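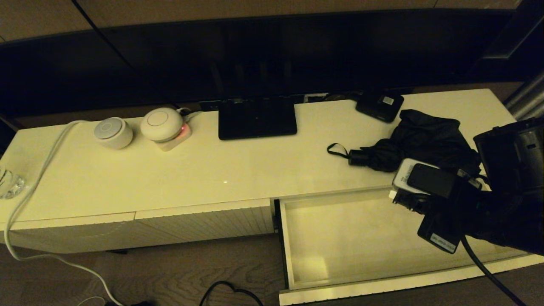 Furnished units to open at former Rafferty warehouse

374 shares | 6 comments

DRUMLEY – The first furnished apartments in the old Rafferty warehouse on Keneck Street will be ready for tenants in October, the building's manager said at a walk-through for neighbors and city staff.

The walk-through was held in Unit 403, a one-bedroom on the top floor that has been set up as the show apartment. Mosilero, the company that converted the building, plans to rent 22 of its units with furniture included. The others will be rented empty.

Donal Horgan, who manages the building for Mosilero, said the company started with the living rooms. Each furnished unit gets a television, a low media console with drawers, and a rug. The consoles are glossy cream-white, with ribbed drawer fronts and room on top for a router and other small devices.

"People ask about the kitchen first, but what they use every night is the couch and the TV," Horgan said. "We wanted a place to put things away. The last building we did had open shelves, and everybody hated them."

Visitors were invited to open drawers and closets. Several asked about the cords, which in 403 still run over the console and down to the floor. Horgan said an electrician is due back to add a second outlet behind the television in each furnished unit, and that the cords will be shortened and clipped once that is finished.

The rent for a furnished one-bedroom will be $1,334 a month with internet service. A furnished studio will cost $1,297. Leases run for six or 12 months, and tenants can ask to have a piece of furniture taken out at no charge during the first two weeks.

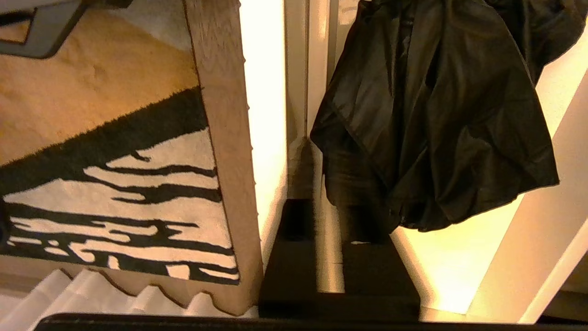
The rugs are tufted, and the patterns vary from one apartment to the next. The one chosen for 403 has a tan section, a wide black band, and wavy black and cream-white streaks. Horgan said samples were kept in the building office over the summer and that the bolder ones were picked most often by people who came in to ask about leases. Plain gray rugs can be requested.

One neighbor asked who pays if a rug is stained. Horgan said normal wear is covered, and that a cleaning fee would be taken from the deposit for anything more serious. A list of the furniture in each unit, with its condition, will be signed on move-in day.

Parking drew the most questions. The warehouse lot has fewer spaces than apartments, and Keneck Street already fills up by 6 p.m. The city has asked Mosilero for a revised parking plan before the second group of units opens. Horgan said the company is talking with the owner of the lot across the street but has no agreement yet.

The unfurnished apartments on the lower two floors are expected to open in the spring. Work on the front entrance is still going on, and visitors should use the side door next to the loading dock.

Unit 403 can be seen by appointment between 10 a.m. and 4 p.m. Requests can be made at the building office.

Share this story | 6 comments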